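Skundent Releases Vumivari 3, Grasp Planning Software for Soft and Crumpled Household Items

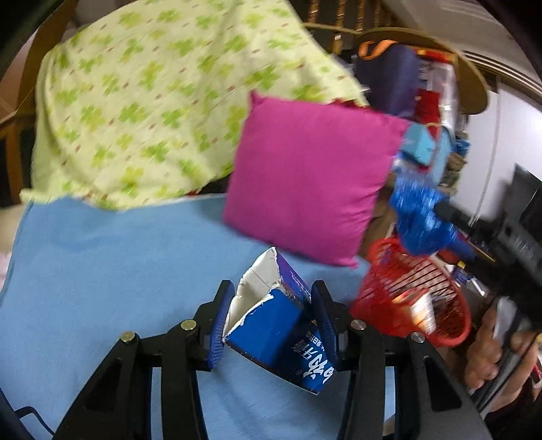

VULLVILLE, Feb 24, 2018 - Skundent is very happy to share that the third version of Vumivari, its planning and perception software for two-finger grippers, is ready to download. It has been a long road for our little team, and we want to thank everyone who sent us logs, bug reports and (more than once) cookies along the way!

Earlier versions did well with neat, stiff boxes and bottles. Homes are full of other things, of course: torn cartons, blankets, cushions, snack packets tipped into a basket. Vumivari 3 was written with those in mind. The new planner looks at the outline of an item, guesses where it will hold its shape and where it will give, and picks a spot for the fingers to close. If the item folds or slips, the planner tries again from what it sees at that moment, without going back to the start.

The software learned from 3670 recorded grasps made by people using hand-held grippers in ordinary rooms, with all the clutter left where it was.

"We used to tidy up before every recording, and I think that held us back," said Anselmo Paucar, who leads the perception work at Skundent. "A ripped box has flaps going every which way, and a person just picks it up. We wanted the software to have seen plenty of that."

Also new in this version is a replay tool, which lets users step through a grasp and compare the planned finger path with the recorded one. Labels can be fixed right in the same window, something our early testers at Villalobos asked for again and again. There were 24 testers in all, and their notes led to 11 changes in the menus alone.

"My favorite part is the replay slider," said Hüsnü Ersoy of Villalobos. "I can show a new coworker what went wrong in a minute or so, and then we go have lunch."

Vumivari 3 is free for schools. Current customers can move up at no charge, and their saved settings will carry over. The next update, planned for June, will add support for handles and bag straps.

Press contact: Finbarr Horgan, Skundent, Vullville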